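Posted in: Kitchens > Worktops & Splashbacks

jolanta_w
Marble or laminate for the new worktop? Fitter at Durkero says marble stains if you so much as look at it. Budget is 1,000 all in, 4 weeks to decide.

tibor.j
Laminate. Had marble in the last place, lemon juice ate it in a week. Never agian. 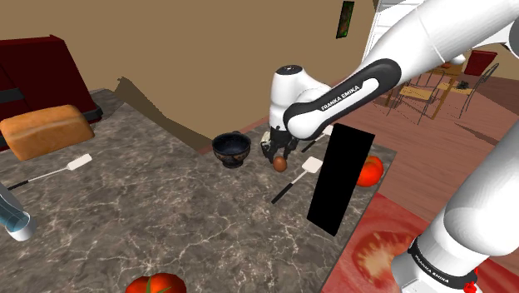 Grey and brown marble, egg on top

Szabi59
Disagree with Tibor. Seal it twice a year and wipe up spills, job done. Grey/brown hides a lot, white is the nightmare.

tibor.j
Sealing doesnt stop acid marks though. Only stains. Two different things.

Szabi59
Fair, but they dull down. Ours looks fine to me.

jolanta_w
Hmm. We do a lot of baking, so cold stone is tempting. Anyone used Hilto for a quote?

farkas_t
Yes, slow but tidy. Ask for offcuts.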